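Subject: Re: [parlow-alumni] Sakai Relay, jerseys and the 300 club

On 2021-08-14, Minoru Onishi wrote:

> Does anyone know if the old Rondaneck jerseys are still around? It would be great to have the first relay team in them for the opening lap. Also, are we still short on runners?

Minoru, yes to the jerseys! Tsutomu Minami has had them in his attic all these years, and he says the green has hardly faded (the elastic is another story). He's bringing the whole box to the track. Please try yours on before race day – a few of us have grown since Parlow.

As for runners, we have 70 signed up and I'd love to see 100. Kids can run the short leg, and walkers are welcome on any of them. Coach Sakai will fire the starting pistol, and he has promised to keep his speech under an hour! 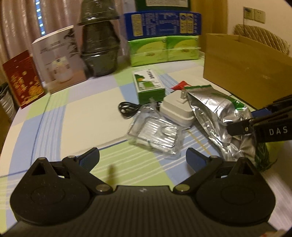

The plaid tablecloth, pale blue and green.

Yuto Noguchi is handling the scholarship fund again. We're at $300 with pledges still coming in, and $500 would cover spikes and entry fees for two Parlow runners this fall. Checks can go to Yuto at the Harms Street address.

One more thing: the Ullo folks want a rematch in the 4x400. I said yes for all of us. Start stretching!

Krešimir Vlachou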